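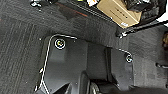 3.2 Household storage and the timing of small purchases

The second part of the survey asked how households in the four study areas keep everyday goods, and whether the way goods are kept affects how often they are bought. Responses were collected in April from 1,814 households in Pruver and Mandier and from 2,812 households in Bustska and Suksawat. Each household completed the same form, which took 20 minutes on average, and kept a shopping diary for 40 days.

Households were placed in one of two groups. The first group kept most everyday goods in closed storage, such as cupboards and drawers. The second used open storage - shelves, hooks, baskets and trays. Mixed arrangements were assigned according to where the household said it kept dry food and cleaning supplies. Figure 2 shows a woven basket of the kind included under open storage.

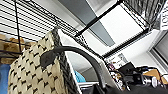 Figure 2. Woven basket with a dark handle and braided rim.

Open-storage households reported shorter gaps between purchases of the same item. The difference was clearest for paper goods and soap, and weakest for canned food. In Mandier, where homes are smaller and shops are close by, the two groups could not be told apart once household size was taken into account. Bustska showed the opposite pattern: closed-storage households there bought less often but in larger amounts, and their diaries recorded more duplicate purchases.

Two limits should be noted. The form did not ask how long the present storage had been in use, so recent movers may be placed in a group that does not match their habits. The diaries also recorded purchases by item and not by price - a choice made to keep the form short - and the results therefore say little about total spending. Section 3.3 returns to the duplicate purchases and compares them with the answers on shopping lists.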